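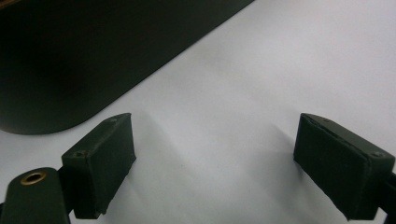 Dry Rooms, Flat Boards: How Alcantara Stores Its Blanks

2025-11-28
By the Sindmont workshop desk
14 comments | 62 shares

The finishing shop at Alcantara takes in unfinished tabletops and shelves from a mill in Dornasau, and its manager has run the storage room for most of the shop's life. We asked first what goes wrong with a board before any lacquer touches it.

"Moisture, nearly always," the manager said. "A board comes off the truck at one moisture content and the room is at another. If one face is against a wall and the other is open to the air, the two faces move at different rates and the board cups."

New stock rests in the room for 3 weeks on spacers laid directly above one another. The spacers are all planed in one batch. "A stack is only as flat as its spacers. People mix them, and then they blame the mill."

The room holds 200 boards when full. Readings are taken with a pin meter at both ends and in the middle, and written in pencil on the end grain. Boards that differ by more than 2 points along their length go back on the stack.

We asked about heating. The manager does not like it. "You can force a board dry on the surface and the meter will tell you what you want to hear. Then January comes and the joint opens." A dehumidifier from Umier runs overnight instead, with a fan on the lowest setting - air should move past the stack, and it should not blow at it.

On rounded corners, which customers now request on most orders, the advice was brief. Cut them after the rest period, sand to the same grit as the face, and seal the end grain twice. The second coat goes on after 30 minutes.

The shop plans to move the stacks away from the loading door before the next delivery.

3 comments awaiting review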